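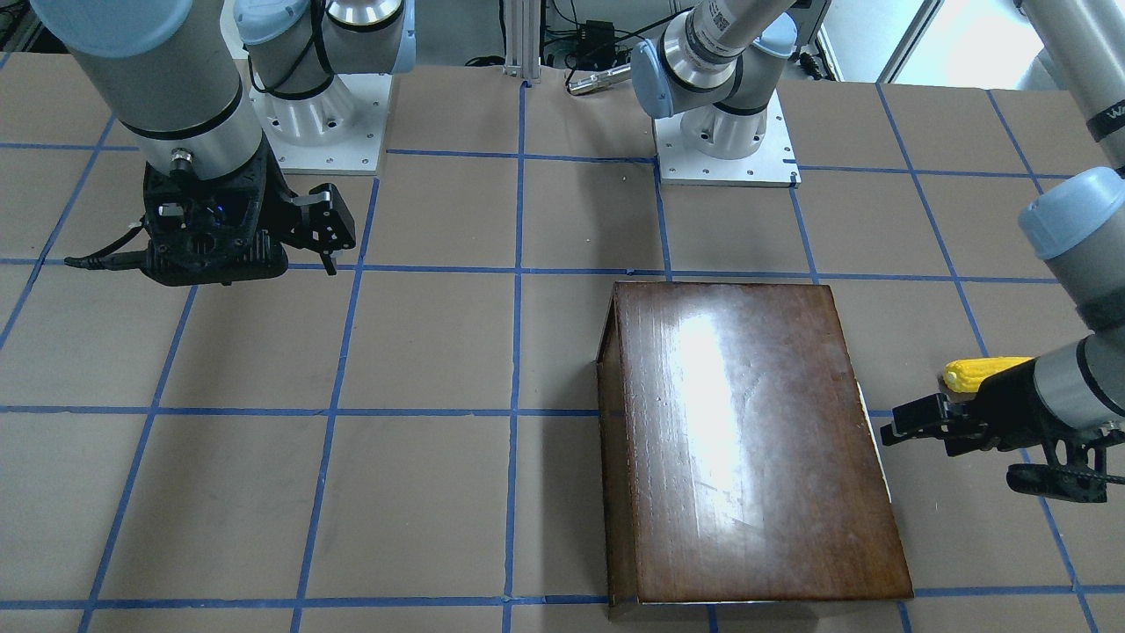

Galerie: Zweiarmiges Greifen auf dem Rastertisch

Projekt Whitlock, Arbeitsgruppe Manipulation, Clalside
Stand: 2023-06-21

Im Projekt Whitlock untersuchen wir, wie stark eine gelernte Greifstrategie von der Startposition der Gegenstände abhängt. Die meisten Vorführdatensätze, mit denen wir früher gearbeitet haben, enthalten dazu keine Angaben. Ein Objekt liegt irgendwo auf dem Tisch, die Vorführung beginnt, und später lässt sich nicht mehr sagen, welche Bereiche gut abgedeckt sind und welche gar nicht. Wir arbeiten deshalb mit einem festen Raster und protokollieren zu jeder Vorführung die Startzelle.

Am Tisch

Der linke Arm hält den gelben Maiskolben waagerecht knapp über der Tischfläche, die Spitze zeigt zur Holzkiste. Der Greifer des rechten Arms steht über dem Papier.

Das Raster aus blauem Malerkrepp auf braunem Papier ist mit dem Auge gut zu lesen, beim Auslegen wie bei der Durchsicht der Aufnahmen. Für die Steuerung wird es nicht verwendet.

Die Kiste darf schräg zu den Linien stehen. Ihre Ausrichtung gehört zu den Größen, die wir variieren.

Ablauf einer Vorführung

Ein Skript zieht für jeden Gegenstand eine Zelle und eine grobe Drehlage. Die bedienende Person legt aus, bestätigt am Rechner und führt die Aufgabe per Fernsteuerung vor. Mit dem Maiskolben lautet sie: aufnehmen, zur Kiste bringen, auf dem Deckel ablegen. Welcher Arm greift, ist freigestellt. Liegt der Kolben ungünstig, kann er mit dem einen Arm verschoben und mit dem anderen aufgenommen werden.

Abgebrochene Vorführungen werden nicht gelöscht. Sie bekommen ein Kennzeichen und gehen in einen eigenen Ordner. Declan Rudd hat sie im September zum ersten Mal getrennt ausgewertet und dabei gesehen, dass sich die Abbrüche in den Zellen unmittelbar neben der Kiste häufen. Dort fehlt den Fingern der Platz zum seitlichen Anfahren.

Datensatz und Vergleich

Der aktuelle Stand umfasst 1.119 vollständige Vorführungen. Damit wurden zwei Varianten derselben Strategie trainiert. Die erste bekam eine zufällige Auswahl, die zweite eine nach Startzellen ausgeglichene Auswahl gleicher Größe. Beide liefen anschließend in denselben 104 Testanordnungen, die vor dem Training festgelegt und unter Verschluss gehalten wurden. 46 davon liegen in Randzellen.

In der Tischmitte unterscheiden sich die Varianten kaum. In den Randzellen schneidet die ausgeglichene Auswahl klar besser ab, vor allem beim ersten Griff. Die zufällig trainierte Variante fährt dort oft zu weit nach innen und schließt die Finger neben dem Objekt. Beim Ablegen auf der Kiste sehen wir keinen Vorteil — dort hängt mehr an der Drehlage des Gegenstands in den Fingern als an seiner Startzelle.

Jede Testanordnung wurde mit 3 Wiederholungen gefahren. Santosh Bhatia hat die Läufe bewertet, ohne zu wissen, welche Variante gerade aktiv war. Als Erfolg zählt, wenn der Gegenstand frei auf dem Deckel liegt und beide Greifer geöffnet sind.

Offene Punkte

Die Lackoberfläche der Kiste spiegelt. Wie viel das ausmacht, können wir noch nicht sagen. Barbara Domański bereitet eine Versuchsreihe mit mattem Deckel vor, bei sonst gleicher Anordnung und gleicher Beleuchtung.

Das Papier muss bei jedem Wechsel neu beklebt werden. Die Zellen fallen dabei nie ganz gleich aus, weshalb wir nach jedem Wechsel die Eckpunkte neu einmessen. Die alten Messungen bleiben gespeichert und sind den jeweiligen Vorführungen zugeordnet.

Ein Übertrag auf andere Objektformen ist bisher nicht geprüft. Der Maiskolben ist länglich und hat eine genoppte Oberfläche. Für glatte oder flache Teile kann das Ergebnis anders aussehen.

Beteiligte

Versuchsplanung: Stuart Hebden
Fernsteuerung und Vorführungen: Jordan Bellamy, Declan Rudd
Auswertung: Barbara Domański, Santosh Bhatia

Das Auslegeskript und die Liste der Startzellen geben wir auf Anfrage weiter. Für die Aufnahmen selbst ist eine kurze Nutzungsvereinbarung nötig, das Formular liegt im Sekretariat der Arbeitsgruppe.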